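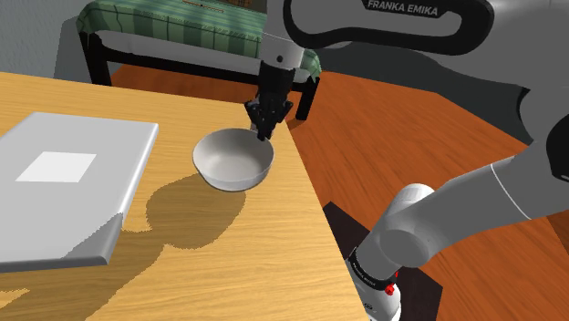 **Gripper pushes the bowl away in simulation before it closes on the rim**

Posted by **Rohani Mangundap**, 2020-08-11

Hello all. I am preparing a small table-clearing cell for our shared workshop in Denberg. Before I book time on the arm I want to have the motion correct in simulation. I use Astska for the planning and my own Python script for the gripper commands.

The task is simple. The arm must come down over a white bowl, put one finger inside and one finger outside of the rim, close, and lift. Later it should set the bowl on the tray, but I am not there yet.

My problem is the last part of the descent. In many of my runs the inner finger touches the wall of the bowl before the gripper starts to close, and then the bowl slides on the table. When the gripper closes, the rim is not between the fingers anymore. I did 23 runs with the bowl at slightly different positions and the lift was good in 12 of them.

What I have tried:

- slower descent (no change that I can see)
- more friction between bowl and table (a little better, but I think I am only hiding the mistake)
- starting 2 cm higher (no change)
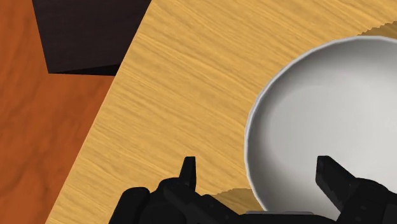
*Fingers open at the near rim, view from the gripper side.*

My target point is the center of the bowl plus the radius, in the direction of the robot base. The orientation of the gripper is fixed, straight down. Is it the target that is wrong, or must I change the contact settings? I am sorry if this is a basic matter – I come from sewing machines repair and the robot part is new for me.

---

**Bouchra Sqalli**

I would look at the target first and leave the contact settings alone for now.

You write "center plus radius". Which radius? If you took it from the bounding box of the mesh, it is the outer radius at the lip. The wall goes inward as it goes down, so the deeper your fingertips travel, the more the inner finger comes near to the wall. With a deep bowl you lose your clearance quickly. The descent speed will not help with this, and neither will the starting height, as you have noticed.

I suggest to do it in this order:

1. Print the distance between the inner fingertip and the bowl wall at every step of the descent. Do not judge it from the camera view, the perspective is misleading when the finger is in front of the bowl.
2. Reduce the depth. For a rim grasp you need only a short overlap of the fingertip and the wall.
3. Move the target a few millimeters toward the center of the bowl, and repeat the same positions as before.
4. Check the yaw. The line from one finger to the other should cross the rim at a right angle. You say the orientation is fixed. If the yaw is fixed also, then it is correct for one bowl position only, and for the others the fingers come in at a slant. I think this explains a good part of your failed runs.

For point 4 you can calculate the yaw from the direction between bowl center and grasp point. It is one `atan2` call. Please pay attention to the sign, I lost an evening on it last November.

Put your friction back to the old value before you test, otherwise you cannot compare.

---

**kabbaj_shop**

had the same thing, i set the physics to 500 steps per second and it went away. didnt look into why

---

**Rohani Mangundap**

Thank you both. The yaw was fixed, yes, I had one constant for all the positions. I now calculate it as Bouchra wrote, and the depth is smaller. The positions at the left side of the table are good. For two positions close to the base the arm reports a joint limit, so I will open a separate thread for that. I did not change the physics steps yet.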